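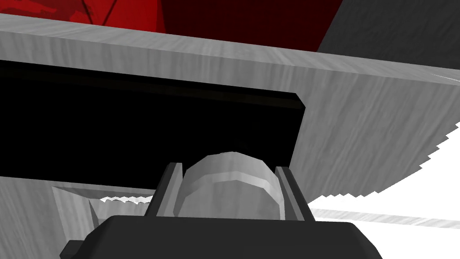
Light grey, with a band of paler grey for excitement.

Fifty Shades, All of Them Grey

By Trudy Sutcliffe

My front door used to be red. I mention this because the estate agent did, twice, in the tone people use for a family member in prison. "Buyers like to see grey," he said, and handed me a leaflet with a grey door on it.

Draltisley is a town of brick terraces, and when I moved here you could find your way home from the pub by colour. Left at the mustard door, right at the two greens that didn't match. Now I use the numbers on the houses, when I can make them out. They are grey too.

Razia Rana has mixed paint behind the same counter for 20 years and remembers when a customer wanting grey was either painting a shed or sad. These days she stocks 9 greys in the window and a great many more in the back. The names do the work that the colour won't: Wet Pigeon, Quiet Harbour, Elephant's Breakfast. She once sold a couple three tester pots, and they came back having argued about which was which. They had lost the lids.

"I told them to pick the one they'd spilled least of," she says.

Grey's great strength is that it can't be wrong. A yellow kitchen is a decision, and someone made it, and visitors will have views. A grey kitchen simply occurs. Mizanur Haque, a decorator who has put more of it on walls than he cares to think about, says people ask him for something neutral and then spend a fortnight worrying that it looks blue. It usually does look blue. He tells them to wait for the evening, when it looks purple.

It has crept into everything else as well. My sofa is grey. My kettle is grey. I bought a bath mat in what the label called Fog, laid it on a floor in what the tin called Mist, and stubbed my toe on the step I could no longer see.

There are signs of resistance. Asanka Khondokar, four doors up from me, spent £500 last October having his hall done in a shocking tangerine. The postman has remarked on it. Razia says she has started getting requests for brown, which she last saw in quantity when she was at school, and she is ordering it in with some caution.

I turned the agent down in the end and kept the house. The door needed doing anyway, so I went in for a tin of red and came home with two, and a tester of Wet Pigeon, which was on offer.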